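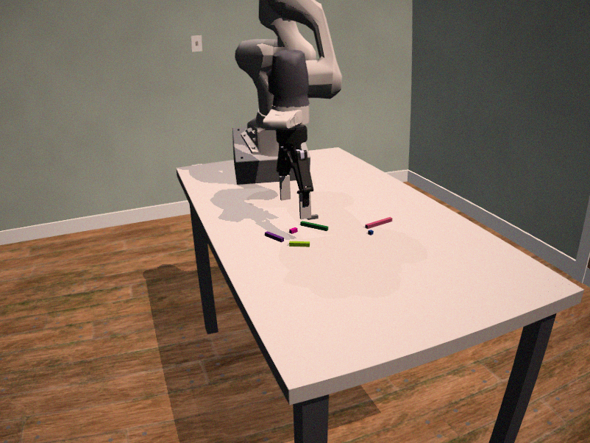 Sourdough starter gone flat, can I save it?

Nuala Ó Gríofa
Hiya, my starter was doubling every morning and now it just sits there sulking. I was away for 7 days in January and left it in the fridge (jar lid on, fed before I went). It smells a bit like nail varnish. Bin it or keep going?

breadhead_stostmont
Keep going! Mine's been far worse, that smell is only hunger. Chuck most of it, keep 40 g, then feed it equal flour and water twice a day somewhere warm. I use a spoon of rye too and it perks up lovely. Can take up to a week so don't panic. If you see pink or fuzzy bits, bin it.

Loureiro
just buy yeast, much quicker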